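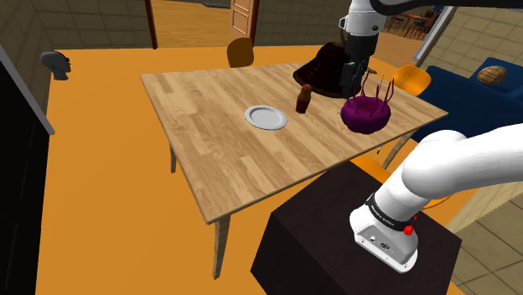
Iman reckons you should never set the table before the food is at least half cooked, and after last Sunday I'm starting to think she's right. I had the good plates out by ten in the morning, feeling terribly pleased with myself, and by noon they'd all been moved again to make room for pastry, a colander and somebody's library books.

I've been wanting to write about long lunches for ages. We started ours in May, after a winter of everyone being too busy to do anything but text each other, and we've kept it up on and off ever since. There were meant to be 9 of us this time, which became seven, which became eight when my neighbour wandered over to return a ladder and smelled the onions. I love that sort of thing! Half the pleasure of a big lunch is the person you weren't expecting.

The main dish was a slow lamb shoulder with apricots, done at 136 degrees for most of the morning (my oven has a digital dial and I like to be fussy with it, so please don't write in). I do the onions first, very slowly, with a good spoonful of cumin and more butter than I'd admit to my doctor. Then the lamb goes in with stock and a strip of orange peel, lid on, and I leave it alone - or I try to. I lifted the lid far too often. My mum was the same, and her roasts always ran late as well.

For afters I made the almond cake I've mentioned before, the one with 100 grams of sugar and no flour. It sank a bit in the middle, as it always does, so I filled the dip with yoghurt and the last of the raspberries and it was gone before the kettle boiled.

What I'm still learning is how to sit down. I used to spend these lunches hopping up for salt, for water, for the other salt, and I'd come away having heard the front end of every story and the finish of none. So now I put everything on the side bench before anyone arrives, and if something's been forgotten then somebody else can go and find it. It felt rude the first time. By the second lunch everyone knew where the spoons lived and I got to hear the whole saga of Iman's kitchen renovation, including the argument over the colour of the grout, which went on for two months and is apparently not settled yet.

We finished up after four, with the washing up stacked in the sink and the neighbour asleep in the good armchair. Next one's at Iman's, grout and all, and I've been told to bring the cake and a second tub of yoghurt.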